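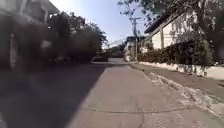 ## Walking to work, five months in

I sold the car in February. It needed a new clutch and the quote came to more than I wanted to spend on something that sat in a carport most of the week, so it went to a bloke two suburbs over for $2000.

Work is 48 minutes on foot if I take the back streets. I tried the main road for the first fortnight and gave it up – too many driveways, and the lights at the servo take forever. The concrete lanes are quieter and there's shade on one side, which mattered a lot more in summer than it does now.

My old runners lasted until Easter. Nisreen at work told me to buy proper walking shoes half a size up and she was right. I keep a spare pair of socks in my desk drawer.

Rain is the only real problem. On bad days I get the bus, which is 14 minutes plus whatever the wait is. I've done that maybe once a week this winter.

I haven't lost any weight, in case you're wondering. I do sleep better. Rego would have been due this month, and I spent part of it on a decent rain jacket – navy, with a hood that stays up in the wind.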